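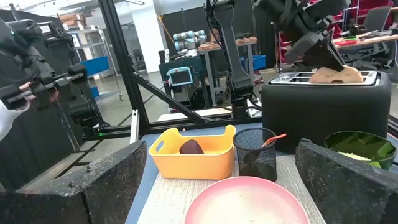

Toast station on a small table: how do you keep it from turning into a crumb pit?

Posted by Nayeli Quintero in Kitchen & Dining

Hello everyone, I've been reading this board for ages and finally have something to ask, so please bear with me because I do tend to ramble.

We moved into a smaller place in June and the kitchen has hardly any counter. What it does have is a corner that fits a little table with a blue top, so I decided the toast would live over there and leave the counter free for cooking. I was so pleased with myself! The big black toaster sits at the back, the plate goes in front on a wood-look mat, and I keep a yellow-orange bin beside it with a wire mesh cup next to that for the utensils. There's usually a green bowl of something to go on top as well, over by the end of the toaster. My family are great ones for piling things on toast.

It all fits, but only just, and by the middle of the morning it looks as if a family of sparrows has been through. My troubles are these, more or less in the order they annoy me.

The crumbs get under the mat. I wipe the mat and it looks lovely, and then I lift it and there's a whole second breakfast under there.

The bin has a low front, and everything ends up in it. I meant it for things we use at the table and now it takes in fruit, twist ties, the odd marble. It does have a handle hole in the end, so it's easy to carry off, but then somebody puts it down somewhere else and it doesn't come home until supper.

And then the toaster itself. I like it at the back, out of the way of elbows, but I have to reach over the plate and past the bowl to get at the bread, and I've dragged my sleeve through the toppings more than once. My husband says to turn it sideways. My mother says to get rid of the table. I would like to keep both the table and my husband, so any advice is welcome.

I don't want to buy a lot of things. I did look at one of those toast trays from Plelska and it was nice enough, but it would be one more thing to wash.

Answer from MarkedcombeMarge

Oh, I had to write back to this one, because I lived with almost the same arrangement for years when we had the flat in Markedcombe, only my table was a card table and it wobbled.

First of all, your husband has half a point. I wouldn't turn the toaster all the way sideways, as then the end sticks out toward you and you lose your room for the plate. What I did was bring it forward a hand's width and slide everything else over to one side, so that I had the toaster and the plate in a straight line and nothing at all in front of the toaster's other end. The bowl is what's catching your sleeve, I'd bet. Put the bowl over by the mesh cup and you'll find you reach straight in and straight back out again. It took me a whole winter to think of that, so don't feel bad.

Please do be sure there's nothing hanging over it, though, no shelf or paper towels or curtain. Mine was under a window with the sweetest little café curtain and I took that curtain down the first week and never put it back. And leave a gap behind for the air. Your toaster's booklet should tell you how much. I keep all my booklets in a shoebox and I am teased for it, but I do look at them.

Now, crumbs. Half of them come from the tray under the toaster being full, so that they get shaken out whenever anyone bumps it. Unplug it, let it get properly cold, slide the tray out and empty it over the sink. I do mine every 2 weeks, and more often if we've had the seeded bread, which sheds like a dog. If there's a piece of bread stuck down inside, turn the toaster over and shake it gently (still unplugged!) and never go in with a knife or a fork. My brother did that as a boy and gave the whole house a scare.

As for the mat, I would fold it up toward the middle with the crumbs still on it, carry it to the sink like a little hammock, and shake it there. Then wipe the table before it goes back down. If your mat is too stiff to fold, carry it flat and walk slowly. The whole business takes me 30 seconds and I do it while the kettle is coming up.

I think the bin is a good idea and I wouldn't give up on it. Mine got so much better when I decided on one kind of thing that was allowed in. We said fruit, and fruit it stayed. The marbles had to find other lodgings. Good luck, dear, and tell your mother the table stays.

Answer from dp_arncombe

Get rid of the mat. Wipe the table. Done.

Also jam gets in the bottom of those mesh cups if people put spoons back dirty. Goes in the dishwasher if it's metal, check first.

Answer from Old Vlček

I agree with most of what Marge has told you, and I'd only add a few things from the other side, as I'm the one in our house who makes the mess.

I don't think you should take up the mat. A mat tells people where the plate goes, and without one my grandchildren will butter toast on any surface God made. If the crumbs bother you underneath, try a damp strip of that rubbery drawer liner under the front edge. It holds the mat down flat and a good many of the crumbs stay on top, where you can see them. It isn't perfect. You'll still have to lift it now and then.

With the utensils, put the handles so they lean away from the toaster. A cup that's top-heavy will tip if you catch a handle with your cuff, and it always tips toward the food. A few clean pebbles in the bottom will cure it, if your mesh is fine enough to hold them.

I would also cover the bowl. A saucer turned upside down does very well. Anything shredded or grainy like that dries out so quickly on a table, and it shouldn't be sitting out all morning in any case, so I put out what we'll eat and take the rest back to the refrigerator.

The last thing is the plate. Keep it close enough that the toast only has to travel a short way, because every inch between the slot and the plate is where your crumbs are coming from. I used to carry mine clear across the kitchen on my fingertips, hopping because it was hot, and my wife could follow the trail.

Comment from Nayeli Quintero

Thank you all so much! I've moved the bowl over beside the cup and my sleeves are clean so far. The mat is staying for now (sorry, dp) and I found some drawer liner under the sink, left by whoever lived here before us. I've told the children the bin is for fruit. My youngest asked whether a marble could be a grape, and we are still discussing it.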